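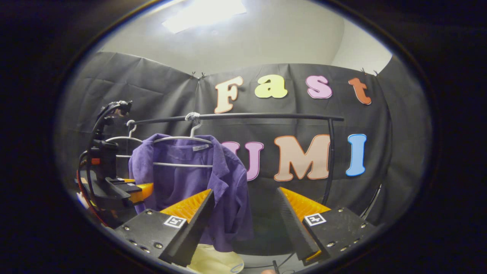 Home | Papers | Code | Contact

3.2 Garment demonstrations

Demonstrations were collected with the hand-held gripper at a black metal clothes rack. Figure 3 gives the wrist view for a shirt on a wire hanger. Both fingers carry a square fiducial marker, from which we recover the gripper opening at each time step. The Penura set holds 1,206 demonstrations by 7 operators. We held out 20 for validation and discarded any in which a marker was lost during the approach.

Figure 3. Wrist view, corduroy shirt between the two fingers.

Comments

Hajnalka Balogh: Is the opening filtered before training?

Fabian Schnyder: Yes, with a median filter over 3 steps.

Contact: Yi-chun Ho, Dronholm | Back to top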